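Notice of Award

The Prakidgate Regional Film Office records that its short feature prize was conferred in June upon Nemau, a production of Kuvetti Pictures. The jury viewed 57 entries over 4 evenings and found the programme to be of a high standard.

Nemau runs for 40 minutes and concerns a lighthouse keeper who answers letters addressed to her predecessor. The jury commended its colour and its restraint.
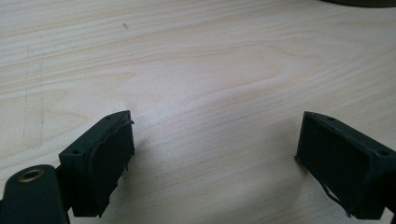 The prize of $2,000 was to be collected from the Gillies Theatre at seven in the evening. No representative of Kuvetti Pictures attended. A letter of congratulation was forwarded to the address on the entry form, that of the Prakidgate light, unstaffed for many years.

A reply was received by return post. It was written in a neat hand, thanked the Office for its favour, and regretted that the keeper could not leave the lamp before morning.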